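You are in: Press Room > All Releases

Feltora signs distribution deal with Brondley to bring plant-based spreads to campus and workplace kitchens

Jun 16, 2026 --- Feltora, the maker of bean and seed spreads, has signed a distribution agreement with foodservice wholesaler Brondley. The deal puts the company's products into 276 campus and workplace kitchens, its first move outside retail stores.

The agreement runs for two years and covers the full Feltora line: white bean and dill, roasted pepper, smoked sunflower seed, and the plain pumpkin seed spread that was added to the range last fall. All four will be sold in tubs sized for sandwich counters and salad bars. The smaller retail cups will stay with the company's current grocery distributors, and their prices will not change under the new deal.

"Kitchen managers have been asking us for a larger pack since we started," said Dagmar Kubíček, chief executive of Feltora. "They were opening retail cups one at a time during the lunch rush. We could not supply them properly without a wholesaler that already runs chilled trucks to those sites." 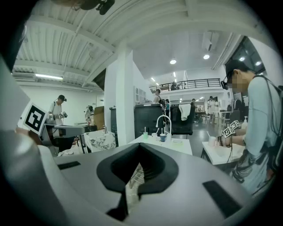
A person in a long-sleeved shirt leans over a table.

Brondley will deliver the tubs with its regular chilled orders. Customers can mix flavors within a case. The minimum order is two cases, and there is no separate delivery charge for accounts that already receive dairy or produce from the wholesaler.

"Our customers want plant-based items that work in recipes they already make," said Ans Van Damme, who heads the chilled category at Brondley. "A spread goes on a sandwich, into a wrap, or next to the vegetables. Staff do not need new equipment or much training to use it."

The spreads contain no dairy, egg, or soy. The smoked sunflower seed and pumpkin seed products are made on a separate line from the bean products. Full ingredient and allergen sheets will be included with each first order and can also be requested from either company.

Production will take place at the Doležal plant, where Feltora has rented space since its second year in business. The company has added a filling machine for the larger tubs and a second evening shift. Radomír Michalík, operations manager, said the plant filled 3228 tubs in its trial run and that those tubs are going to the first group of accounts.

"We changed the lid after the trial," Michalík said. "The first one was hard to reseal with gloves on."

Feltora will also supply recipe cards written by its development cook, Žofie Oravec. The first set covers cold sandwiches, grain bowls, and a warm bean toast for breakfast service. A second set, with soups and baked dishes, is planned for the winter menu period.

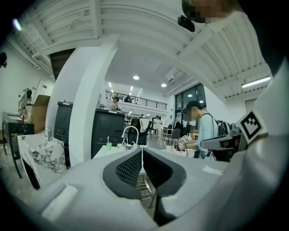
Ordering and samples

Existing Brondley customers can add the tubs through their usual order desk. New accounts should contact the wholesaler's chilled sales team. Sample packs containing one tub of each flavor are available to kitchens with an active account through the end of June.

About Feltora

Feltora makes chilled plant-based spreads from beans and seeds. Its products are sold in grocery stores and, through Brondley, to foodservice kitchens.

Media contact: Drahomíra Murín, Feltora press office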